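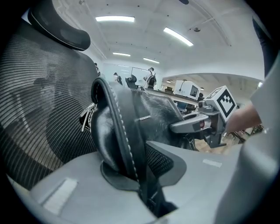 Firnovthorpe collection group
Notes of the Tuesday meeting

Present: Halldóra Thygesen (chair), Makis Petridis, Danai Deligiannis, Hnat Mykhailiuk
Apologies: Ritva Hämäläinen
Notes taken by: Danai Deligiannis

1. Notes of the last meeting
Agreed with one correction. Item 4 should say that Hnat, not Makis, is rewriting the naming rules for Wusia.

2. Where we are with the November set
Halldóra gave the position. The target for November is 3,000 accepted examples across all tasks. The bag task has started and the drawer task is finished. Makis asked whether rejected takes count towards the target. They do not. Halldóra will put this in writing for the evening group, who had understood otherwise.

3. Bag on chair task
Makis reported on the task as it is being run now. The person picks the bag up with both grippers, moves it and puts it down on a chair seat. Office chairs are used throughout. He would like more changes in the starting position, as too many takes begin with the bag square on the seat and the handle up.

Hnat had gone through a batch in Wava and raised two points. First, the bag is glossy and picks up the ceiling lights, and in some takes the highlight sits right where the jaws close. He does not want those takes thrown out, but they should carry a tag so that they can be found again. Second, people are regrasping several times before lifting. One regrasp is fine. More than that and the take should be stopped and begun again.

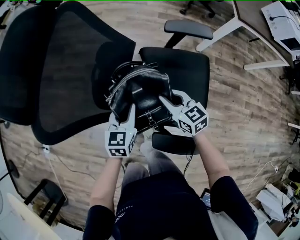 Bag task, both grippers on the bag, chair seat position.

Danai asked what to do when the handle flops over and hides the jaws from the head view. Agreed to keep the take as long as the markers on both cubes can be read at the moment of lifting. Hnat will check whether Wava can test for this on upload.

There was a longer discussion about the chairs. Halldóra's view is that the backrest gets in the way of the arms and people lean round it, which gives odd paths. Makis thinks the odd paths are worth having, as a chair in a real office will not be turned to suit anyone. Agreed to record 12 takes with the backrest to the side and compare them with the present ones before deciding.

4. Review times
Takes are waiting too long for review. Hnat has 13 sessions not yet opened. Danai will take half of these. Ritva sent a note saying she can review in the mornings if someone sets up her Wusia account again. Makis to do this.

5. Karras
The Karras people have asked for a sample of the bag task with the labels included. Halldóra is happy to send one once the naming rules are settled. Hnat expects to finish those this week. Nothing is to go out before then.

6. Floor and cables
Makis asked that leads be kept clear of where people stand and sit. Those that have to cross the floor should be taped down at the start of each session. Danai pointed out that the tape has run out. Halldóra to order more.

7. Any other business
Hnat asked for a second person at the desk during two-handed tasks, to start and stop the recording. Agreed for the bag task only.

Actions
Halldóra: note to the evening group on rejected takes; order tape
Makis: 12 comparison takes; Ritva's account
Hnat: naming rules; marker test in Wava; tag for highlights
Danai: half of the waiting sessions

Next meeting: same time next Tuesday. Ritva to chair.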